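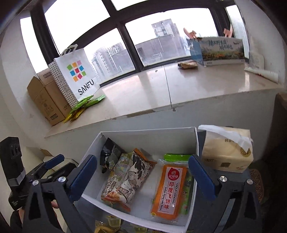 ## Packing a snack box, and whether a machine can do it for you yet

Small packets are among the harder things to put away neatly. They slide, they puff up, and no two are the same size. The tips in this section are for doing the job by hand or with a helper. After them is a note on how far the machines have come, since readers keep writing in to ask.

### Sorting before you pack

- Clear a windowsill or a table first. A wide stone sill is good for this, as crumbs wipe off and the light is decent.
- Put cartons and shopping bags at one end of the sill and keep the middle free for sorting.
- Check dates as you go. Anything with less than a month left goes in a bowl in the kitchen to be eaten first.
- Jelly cups stay out of the box until last. The foil lids split if a heavy packet lands on them.
- Keep a pack of tissues beside the box. One leaking sauce packet will make everything sticky.

### Filling the box

1. Use a box with low, stiff sides. If the flaps get in the way, fold them out or tape them down.
2. Lay the biggest bag in at a slant. A straight bag wastes both ends of the box.
3. Tuck small packets under the edges of the big one. They hold each other in place.
4. Put long, stiff packets along one side, flat, with the label up.
5. Leave a gap down the middle until you know what is left over. Fill it with the odd sizes.
6. Stop when the packets reach the rim. A box packed above the rim crushes whatever is on top when you close it.

For a shared house, write each person's name on a strip of tape and put it on the inside wall of the box. Tape on the outside gets torn off when the boxes are stacked.

### Can a machine do this?

Not in an ordinary home, in our view. Parts of the job, yes.

Gonçalo Leitão runs the packing room at Ganby, a small shop that sends out mixed snack boxes by mail. He tried a Koskela arm on one bench last October and kept notes. We asked him what it could manage, and his answers match what we have seen elsewhere.

**Stiff cartons: good.** A printed carton with flat sides is easy to find and easy to hold. His arm moved 50 of them from shelf to bench in a morning and dropped none.

**Pillow bags: fair.** A puffed bag gives when it is squeezed, so the fingers have to close slowly. Soft, padded fingers do better than hard ones. Crimped ends help, as they give the fingers something flat to pinch.

**Thin glossy packets: poor.** Shiny wrappers throw back the light from a window and the arm misjudges where the edge is. He hung a blind and it helped, but it also made the room gloomy for everyone else.

**Tucking one packet under another: poor.** A person lifts the top packet with one finger and slides the other in. With two arms it can be done slowly. With one arm he gave up.

**Jelly cups: mixed.** The arm could pick them up. It could not tell a cup on its side from a cup the right way up, and 4 in the first tray had to be turned by hand.

**Deciding what goes where: still yours.** The arm followed a set layout well enough. When a size ran out, it left a hole and carried on – a person would have shuffled things around.

His 16 box layouts are now down to the two that the arm can fill with a person next to it. The rest are packed by hand.

### Should you buy one for the house?

We would wait. The Fiddale home arm costs 3000 before delivery, and it needs a clear bench that stays clear. Most of us don't have one. The Iretti is smaller and will put cans and cartons on a shelf, but its maker says plainly that it isn't meant for soft bags.

If you are tempted anyway, try this first. Set out the packets you buy in a normal week and sort them into stiff and soft. If nearly everything is soft, a machine will leave you most of the work.

### Setting up a bench for a trial

- Fix the box down with a strip of double-sided tape. A light cardboard box skids when a finger touches the wall.
- Choose a plain box. Busy patterns on the inside make packets harder to pick out.
- Space the packets a hand's width apart on the bench to start with. Heap them later, once the single ones are going well.
- Turn off any fan. Empty wrappers and tissues drift into the work.
- Keep the floor under the bench clear of spare packets and boxes.
- Have one person ready at the stop button for the whole session, and swap over every hour.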